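Right, I've had three people ask about the hotel desk thing, so this is going to be a thread. Get a drink. It's long and I'm very excited about all of it.

Background for anyone new: I stay in hotels a lot for work, fitting shelving in small shops, and for years I treated the desk in the room as a place to throw my keys. What a waste! A hotel desk is the best bit of furniture in there and I will not be talked out of it.

The one I'm on about is at the Tamero, down by the harbour. Long dark desk, polished, up against a cream wall. I booked four nights and by the second evening I was sending my sister messages about it.

First thing I do in any room now, before shoes off, before the window: clear the desk. Everything the hotel has put on it gets moved to one end or along the back. Menu, cards, leaflets, the lot. Five minutes and you've got a proper place to sit.

I don't put it all in the drawer, by the way. I used to. Then I'd want the breakfast times at six in the morning and be on my hands and knees looking for them with my phone torch.

So, the back of the desk is for cups. I will go on about this one. Cups on their saucers, right against the wall, as far from your elbow as they'll go. I lost a whole notebook in December to a cup that was sitting by my wrist. 54 pages of measurements. Gone brown and wavy.

The front of the desk stays as open as you can keep it. That's your working bit, or your dinner bit, or your jigsaw bit (yes, I travel with a jigsaw, 333 pieces, fits in a sandwich bag, best thing I own).

Water bottle goes down the far end. Lid on TIGHT. I have no further comment on how I learned that.

Someone asked about cables. Pick one side of the desk and keep your cables there, all of them. If they wander across the middle you will catch one with your sleeve. I mostly manage this. I am not a saint.

Sticky notes! I love a sticky note on a dark desk. You can see a yellow one from the bathroom door. Mine usually say things like "ring Salminen re brackets" or "socks". One note at a time though, or you stop reading them.

Steinar Ketilsson, who I used to share a van with, swears by writing everything on the hotel pad instead. His pad was always under his coat. I rest my case.

Ooh, trays. If there's a tray, use the tray! Keys, coins, room card, earplugs. Everything small and losable lives on it from the minute you arrive. When you check out you tip the tray into your bag and you're done. I haven't left a room card in a jacket pocket for ages.

And don't push the tray flat into the corner if you can help it. Turn it a bit so you can get your fingers round the edge. Tiny thing but I like it.

Sockets above the desk are a joy and I want every hotel owner to hear this. Above! Where I can see them! I spent a week at a place in Ikinitz with one socket behind the wardrobe and I had to charge my phone lying on the carpet like a draught excluder.

Before you ask, no, I don't bring a desk mat. I've tried. It curled up in my bag and never lay flat again, and then I was moving the cups about trying to weigh down the corners. A tea towel folded in half does the same job and you can dry things with it.

Tea bit. Take the little packets you're going to use out where you can reach them and leave the rest where they were. I used to tip them all out and then have sugar under my laptop for the whole stay.

If you're sharing a room, split the desk down the middle on the first night. My sister and I did this at the Gekness and it was the most peaceful week we've had since we were children. She had the lamp end. I had the kettle end. We traded once, for biscuits.

Reply from someone downstream says their room only has a shelf. A shelf is fine! Cups at the back, open space at the front, same idea. You just have to be stricter. I did a fortnight on a window ledge once and was perfectly happy until it rained sideways.

Evening tidy takes me as long as the kettle takes. Rubbish in the bin, cups back to the wall, pen with the notebook, tomorrow's note in the middle. Then I get to wake up and see it all looking ready for me, and I can't tell you how much that cheers me up at half past five.

Wiping down: a polished dark desk shows every ring and every fingerprint. Slightly damp cloth, then a dry one straight after. Do the dry one even if you think you don't need to. I did the damp one only, went to bed feeling smug, and got up to a desk full of smears.

Things I've stopped bringing: pencil pot, folding lamp, that bamboo phone stand everybody gave me for my birthday. A cup from the room holds pens perfectly well if you've got a spare.

Things I've started bringing: tea towel (see above), a short extension lead, two bulldog clips. The clips hold a drawing open, close a bag of crisps and once held a curtain shut for me for three nights.

My extension lead is 900 mm and that's plenty for most desks. The long one I had before spent its life in a knot.

Somebody has asked whether I put it all back how it was before I leave. Yes! Always. Menu back up where it stood, cards where they were. Took me a couple of goes to remember the order, so now I have a quick look round when I first walk in and fix it in my head.

I was in room 29 at the Tamero and if they give me that one again in the spring I'll be thrilled. It gets the sun across the desk until mid-morning and there's space for the jigsaw AND breakfast.

Show me your desks please, hotel or otherwise. Messy ones very welcome. I want to see where you keep your cups.

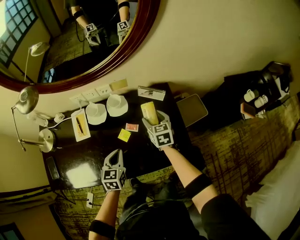

Also still after a good travel jigsaw with no sky in it, if anyone knows of one. I've done the lighthouse four times now and I'm starting to recognise individual waves.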